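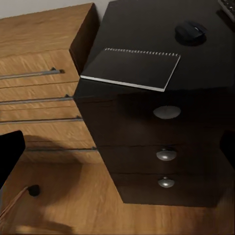
How does the planner decide which drawer handle to try first? It ranks the handles by the perception score, drops any that the arm can't reach without a base move, and takes the highest one left.

The question came from the floor and was answered by Voicu's planning lead before the agenda was opened. It is entered here because two later items refer to it.

Minutes, Sorinura software group, Thursday, 2 p.m.
Chair: Lenuța Avram
Minutes of the June meeting approved with one correction (the Gerner branch was merged, not closed).

1. Handle detection
Bar handles and round knobs are now separate classes in the detector. Knobs on dark fronts still score low in the simulator, and the threshold was lowered for those only. L. Avram asked that the threshold go in the config file and not in the code. Agreed.
The rendered bedroom set will be rerun with the new classes. 400 episodes, same seeds as last time.

2. Planner timeouts
The reach check in Wonis gives up after 20 seconds. On the long pulls it was hitting that limit while the solver still had candidates left. Proposal to raise it to 40. There was some disagreement, as a longer limit hides slow scenes from the nightly report. Raised to 40 for the rerun, with a warning logged at 20. To be looked at again when the numbers are in.

3. Objects on top of furniture
Items such as a notebook or a mouse on a cabinet top are loaded as free bodies. The planner treats them as fixed when it checks for collisions, so contact during a pull is not predicted. An object that hangs over an edge is the harder case. Suggested fix is to pad the collision shape on the drawer side. No decision. Gerner's patch does something close to this and will be read first.

4. Log viewer
Joint plots and camera playback drift apart by 6 steps after a pause. Cause found in the playback clock. Fix is in review.

Actions
L. Avram: move threshold to config, start rerun.
Planning: timeout change and warning.
Perception: read Gerner patch, report back on item 3.
Tooling: merge the viewer fix once reviewed.

Closed 3:10 p.m.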